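I got my first complaint from a robot last August. Strictly speaking it came from the software, a gray box in the corner of my screen reading "demonstration discarded, excessive pause." I had stopped to scratch my nose.

For anyone who came for the sourdough posts (sorry, the starter is dead), I have a new part-time job. I teach robots to do things with their hands, and I do it from my spare bedroom in Cluncombe, wearing slippers. The robots live in a simulator called Storkari. I hold a controller in each fist, each one drives an arm, and everything I do gets recorded so that a model can learn from it later. My mother believes I play video games for a living. I've stopped correcting her, partly because the people with this job description who are any good at it all seem to have played a great many video games.

The current task is the peg. There is a red rod, and a box with a block in it, and the block has a hole. You pick up the rod, you stand it up, you put it in the hole, you let go. A toddler does this on a rug while chewing on something else. I needed 40 tries before I got one I would have shown to another adult.

Most of that was depth. On a screen, a gripper right above a rod and a gripper a good way behind a rod look pretty much alike until you close the fingers and get air. You learn to read the shadows on the table. You learn to switch views constantly, one from back in the room and one down by the tabletop, and to distrust whichever one is telling you what you want to hear.

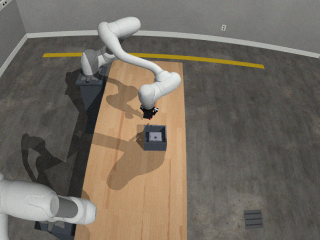
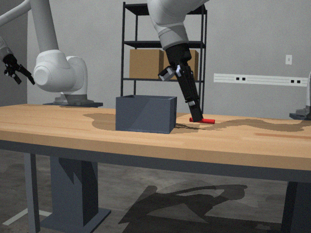 Assefa
Remote demonstrator, Forkeo. Former baker of flat bread that was not flatbread.

The rod likes to lie on its side, and that's the other half of the trouble. Pinch it near the end and it swings when you lift. Pinch it in the middle and you've got a nice firm hold on something pointing the wrong way, and you have to turn your whole wrist over to stand it up. My real wrist does this without asking me. The robot's wrist has opinions about which way around it would like to go, and sometimes the way it would like to go is the long way, through its own elbow. The second arm is there for tasks that need two. On the peg I park it off to the side and try not to sneeze on that controller.

Then the hole. I spent the whole first week annoyed that it looked square and the rod was round, as if someone at the office had taken the old saying as a spec. I asked. The reply was that the task was fine. It is fine, I've done it plenty of times since, but I would like it noted that I asked.

What took me longest to understand is that they don't want me to be good at it. They want me to be good at it and also to make mistakes in a useful way. If every one of my demos comes down on the rod from the same spot at the same speed, the model learns that one path and falls to pieces as soon as it drifts an inch off it. So the instructions say things like "vary your approach" and "include natural recoveries." A natural recovery is when you fumble and fix it. I am extremely rich in natural recoveries. You can't fake them, though - I tried, and the reviewer marked them "theatrical," the best notice I've had since eighth grade.

A full set is 100 accepted demos. On a good afternoon I get through 42 and feel like a surgeon. On a bad one I get about 4 and feel like the surgeon's lawyer should call.

The odd part is watching a trained version play back. They sent us a clip of the model trying the peg on its own, learned from all of us mixed together, and just before it closed on the rod it gave a little hitch to the left and back. I do that. I do that because my left controller cable snags on the arm of my chair and I tug it free every time without thinking, and apparently my right hand goes along for company. It's possible somebody else in the pool does it too. I watched it maybe a dozen times and I'm fairly sure it's mine.

I've bought a cable clip. I haven't decided whether to use it, as I'm a bit attached to the hitch, and also the adhesive wants an hour to set and I keep sitting down before it's done.

Next up is drawers, I'm told. The one in my desk has been stuck for two years.

Posted 15 Nov 2019
Filed under: work, such as it is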